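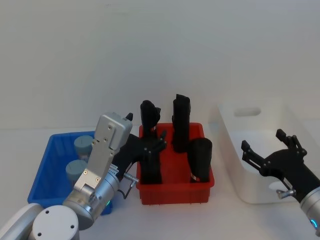
Collecting sorting demos with two arms

Decide what counts as one episode before you touch anything. Ours is a single object moved from one bin to another, then both arms back to rest.

Shuffle the starting layout every time. Leave it alone and your model will learn the layout – beautifully – and nothing else.

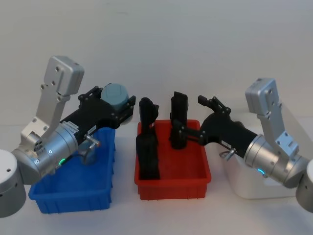
Move slowly and don't correct your wobbles mid-grasp. Stop, mark the episode as bad, start again. Of our first 811, we binned 22, mostly mine.

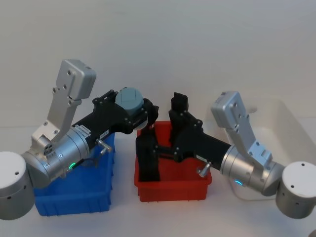

Save after every episode. I learnt this in June, at some length.

Comments

Nahuel Rivadeneira: Do you keep the bad ones?
Author: In a separate folder, like old tax letters.

Ravn: 1,609 in. Send biscuits.

We use cookies. Accept / Manage

Related
Naming your episodes
Resting poses for two arms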